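Flodwood Neighbors' Garden Club
Notes from the January meeting

I'm Bouchra Benmoussa and I took the notes this time, so blame me for the spelling (and for how long these are, I got carried away!). We started at 7, or a few minutes after, once everybody had found a hook for their coat.

Adel Amrani ran the meeting. He read out the December notes and I asked for one fix: the garlic went in along the Vornau Street fence, and the old notes said it went in by the gate. Everyone was fine with that change and the notes were approved.

Seed order

This took up most of the evening, and I loved every minute of it. We have $800 for the year and Adel wants to keep a good part of it back for the water line. I'd made a wish list that was way over, so we went through it together and crossed things out. Gone are the purple artichokes (sniff) and the second kind of okra. Staying are the bush beans, both cucumbers, the Chraibi peppers that did so well on the south beds, and a big bag of buckwheat for the empty plots. We argued over tomatoes for a good long while and settled on 3 kinds: one cherry, one for sauce, one for slicing. I'm placing the order myself and I'll send a copy to anybody who wants it.

If you saved seed from last summer, please bring it in paper envelopes with the name of the plant on the front. Last year we grew a whole row of mystery squash!

Where we meet

We're staying in the back room of the Redevar Street library through spring. Adel talked to the front desk and the evening slot is ours. They did ask us to put newspaper or a tray down any time we're potting things up, and to wipe down the tables when we're done. Fair enough, I think. I said I'd bring a stack of old trays from my garage.
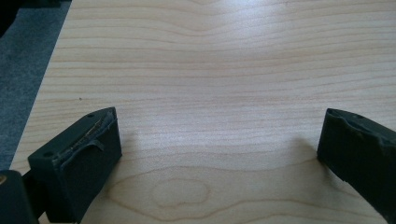 Tabletop with a pale wood grain.

Water line

The long hose at the north end is done for. It split in two places in the fall and the tape didn't hold. Adel got a price on a buried line with two spigots, and it's more than we want to spend in one go, so the plan is to put in one spigot this spring and talk about the other one next winter. I asked if we could do the digging ourselves and he said yes, as long as the city marks the pipes first. He'll make that call. We voted and it passed, with one person voting no on account of her back, she said, though she's welcome to just bring snacks.

Plots

All 20 plots are spoken for! There are people waiting, too, so if you know you won't be planting this year, tell Adel soon and he'll pass yours along. Plot fees stay the same as last year. We also agreed that mint has to be in a pot, no exceptions, and yes, I know that one is aimed at me.

To do
Bouchra: seed order, trays, send out these notes
Adel: call the city about the pipes, get the spigot price in writing
Everybody: saved seed in envelopes, and please return the club's pruners if they're in your trunk

We wrapped up and then stood by the door talking about compost for a long time. Next meeting is in February, same room, same hour, and I'm bringing lemon bars.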